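Iltier Books announces pocket series on folk tales and sea legends

August 16, 2022

Iltier Books will publish a new series of short paperback guides to folk tales, beginning with a volume on stories of the sea. The first title, Salt and Bone: A Short Guide to Sea Legends, is available to order now through the Iltier website and from independent bookstores.

The book covers drowned towns, seal wives, ghost ships and the many creatures said to live under harbor walls. It is written for general readers and for high school and college students who are meeting this material for the first time. Each of the 13 chapters takes one kind of story, gives a retelling, and then looks at where it has turned up in novels, poems and plays.

Readers who want to go further will find a reading list at the end of every chapter and a glossary of 80 terms at the back. The text has been checked against the printed collections held in the Wotent Library, which lent the publisher several early editions during the two years of research.

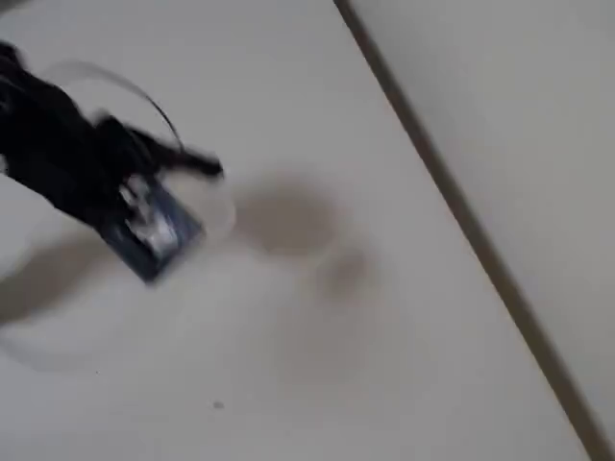
About the series

Salt and Bone is the first of four planned guides. The second, on forest tales, is due next June. Volumes on winter customs and on household spirits will follow, though dates for those have not been set. All four will share the same pocket size and cover design, with lettering drawn by the Flisari studio.

The series grew out of the publisher's Han Anthology, a single hardcover of 1059 pages that collects folk tales from coastal and inland regions. Teachers who used the anthology asked for something shorter that students could carry to class – and afford. The anthology stays in print.

Ordering and discounts

Orders placed through the website before the end of the month will receive free shipping within the United States. Schools and libraries can buy class sets at a discount of up to 13 percent. Bookstores should order through their usual wholesaler.

Review copies are available in print and as e-books. Please send requests to the Iltier press office with the name of your publication and a mailing address. Sample chapters can be downloaded from the series page.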